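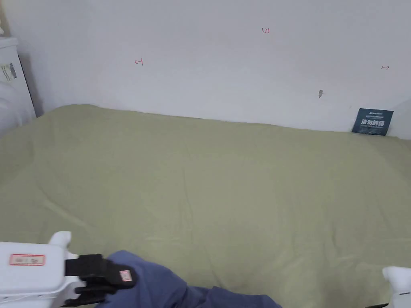 Bleddyn Edwards
Equipment Officer, Hastirow House

The Register of the Left Grip

The left grip of the Purba pair was entered in my register on 2021-09-23, under the heading of instruments requiring attention. The entry was short. It recorded that the fingers closed fully when empty and failed to close fully on cloth, and that the operator had been asked to stop.

The operator did not stop at once. He wished to finish the blue garment, and I allowed it, contrary to paragraph six of the standing instructions, which I had written myself.

Hastirow House kept one bedroom for the work. A distance had been marked on the wall in red, with an arrow at either side, and my predecessor had required that it be read before each session. I continued the practice. I had asked him once what the distance was for, and he had replied that the drawing was at Buvby. I wrote to Buvby in December, and received by return a drawing of a different room.

The procedure for the grip was laid down with more care. It was to be unstrapped, laid on its back and opened to the full extent. Each hub screw was to be tried by hand before any tool was applied. The pads were to be wiped with a dry cloth, and the counter read aloud and written down. It stood that morning at 1,466 closures. The right grip, bought in the same month, stood at 2,941, and had never been entered in the register at all.
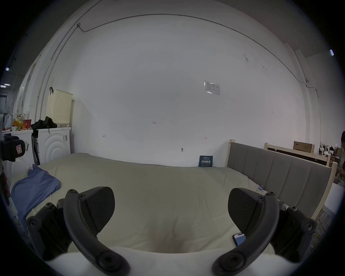 How often should the hub screws be checked?

Every 400 closures, and again after any session in which the grip has been used on heavy cloth. A screw that turns under the fingers is to be tightened and the reading noted against it.

I had supplied that answer to every new operator, and I now found that I had not followed it. The last check of the left grip was recorded at 1,198, which was within the interval. The session after it, however, had been given over entirely to blankets, and no further check had been written down. The initials in the margin were mine.

I took the grip to the table in the passage and tried the screws in order. The third one turned. It moved less than a quarter of the way round before it met resistance, and I remember that I looked towards the door before I tightened it.

The operator asked whether it was serious. I told him that it was a matter of adjustment. He strapped the grip on again, opened and closed it twice on nothing, and went back to the bed.
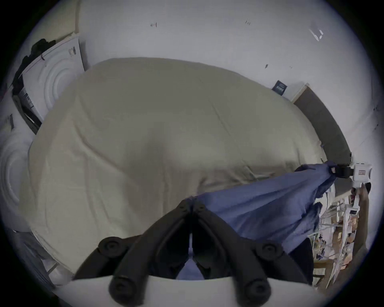

The second part of the test called for both grips to take the cloth by opposite ends and to hold it for a slow count of ten. I counted aloud. At ten I went on counting, for no purpose that I could have stated in writing, and the operator – who was a patient man – went on holding until I reached thirty.

I entered the result as satisfactory. I then turned back to the earlier page and wrote beside my initials that the check had been omitted, and by whom. Pelta, who audited the registers, would see it in due course. I left the ink to dry with the book open, and went to fetch the right grip.
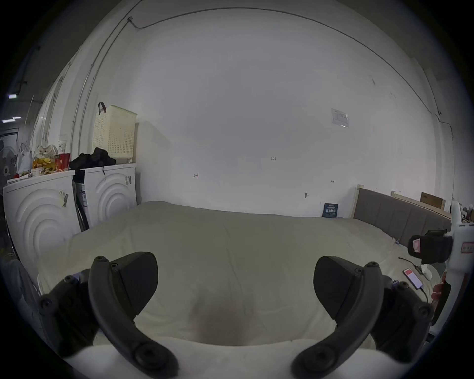

The grip with its fingers open over the duvet. The wall mark is visible behind.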